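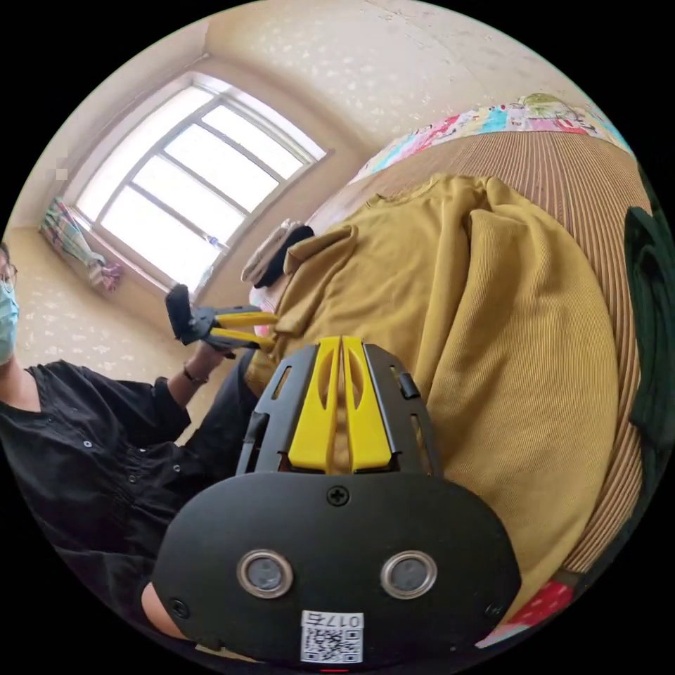

How to fold a thick ribbed sweater so it does not stretch?

Posted by Catacutan

Hello everybody. I have a mustard yellow sweater with ribs, quite heavy, and I do not know the right way to store it. Until August it was on a hanger and now the shoulders have two small bumps, like little horns. My sister told me never to hang knitwear, so now I fold it, but I am not satisfied with the result. I do it on the bed, because I have no table that is big enough. The cover of the bed is a brown striped one, similar to corduroy, and the sweater sticks to it a little. When I turn one side, the other side moves with it and everything becomes a bunch.

I weighed it on the kitchen scale and it is 657 grams. My drawer is not deep. Should I fold it in half, or in three, or is it better to roll? And can I do something for the bumps? Thank you in advance for any help.

Marnadetti

Fold in three, do not roll. I rolled mine for one winter and the ribs on the outside opened and stayed open.

For such a heavy sweater I do like this. Put it face down and pull the hem straight with both hands, but gently, only so the ribs run parallel. Fold one side to the middle of the back, and lay the sleeve down along the same side so that it does not cross over. Do the other side the same. Now you have a long rectangle. Fold the bottom up one third, then again, and turn it over. The neck should be on top and flat.

The problem with the bed I know very well. Corduroy holds the wool, it is almost like Velcro. Put a smooth thing under it first, for example a cotton sheet or a big pillowcase. I would also move the other clothes and the blanket away before starting, so you have place for the sleeves at full length.

For the bumps, make the shoulder damp with a spray bottle, press it with your fingers to the right shape and leave it flat to dry until the next morning. If they do not go away the first time, repeat. Do not use the iron directly on the ribs, they become flat and shiny.

Flendell

I roll everything and never had problems. Life is too short for this :)

Dougal Crichton

I agree with Marnadetti about the folding, but I want to add something about the drawer. Weight is important. My thin sweaters are under 400 grams and I can put several one on top of the other. Anything over 500 I put at the bottom, or alone, because it presses the ones under it and you get a hard line in the middle. With yours I would put nothing on top except maybe T-shirts.

If the drawer is too low for three layers, fold the bottom up only once, in half. It takes more surface but it is flatter. Also wash it before you store it for the summer, even if it looks clean. Moths like the places where there was sweat or food.

One more question from my side: is it wool or acrylic? For acrylic the water spray does not help much with the shoulders, you need a little steam from a distance.

Catacutan

Thank you both. The label says wool with some acrylic, I did not find how much of each. I tried with a sheet under it and it is much easier, the sleeves stay where I put them. I folded it in half because of the drawer. Tonight I will try the spray on the shoulders.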